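Two on a 47-footer: Carolina Salgado on the run south

Carolina Salgado had been ashore for two days when we spoke, and she was still waking up every 90 minutes. That was the length of the naps she and co-skipper Leonor Rocha kept to for the whole of the double-handed passage aboard Prata, their 47-foot monohull. "My body doesn't know the race is over," she said. "On Sunday I got up in the middle of the night and went looking for my harness."

The pair finished second in the two-handed class, behind Skerov, after leading at the halfway gate. Salgado does not put the result down to bad luck. "We lost it by staying inshore too long. Leonor wanted to jibe out before dark and I wanted to wait for the next forecast. The forecast came in and she was right. By then Skerov had the new wind and we had a headsail hanging like laundry."

It cost them most of a night. Rocha, who joined the call late from the boatyard, was less bothered by it. "I've made worse calls than that with her on board," she said. "You talk about it once, then you trim the sails."

A short preparation

Prata was bought in December from an owner who had used her for coastal racing. The keel was sound but the running rigging was tired, and the autopilot was older than either of them wanted. They replaced the pilot and most of the halyards, and left the sail inventory almost as it was. Salgado would have liked a new spinnaker. There was no money for one.

Their qualifying passage was 1000 miles, sailed in cold weather with a lot of motoring on the way back to the dock. "We found out where she leaks," Salgado said. "The hatch over the chart table, mainly. I taped it and then I taped it again."

They also worked out the watch system on that trip. In daylight they keep it loose. After dark one person is always on deck and clipped on, and the other is woken for any sail change, however small. Rocha does more of the driving downwind. Salgado does the routing and the repairs.

The worst night

Two nights from the finish the wind built faster than either of them expected, with a short sea coming across the swell. They were slow taking down the big spinnaker and it wrapped around the forestay. Rocha steered while Salgado worked at the bow. "I couldn't hear her at all," Rocha said. "We have hand signals, but you need to see a hand." They got it down with one tear near the foot, and sailed on under the jib until it was light.

Arna, which finished third, closed in that night but never got past. Salgado said she looked at the position reports more often than she should have. 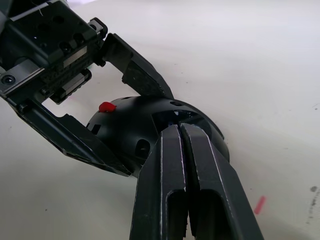 What comes next

Prata is out of the water for a rudder bearing and a proper fix to the hatch. The next start is the Lodell Cup, a shorter course with more corners, where Salgado expects the lighter boats to do well. Rocha will call the tactics for the first leg. "That's the deal," Salgado said. "She gets to pick the jibe, and I'm allowed to complain about it after the finish."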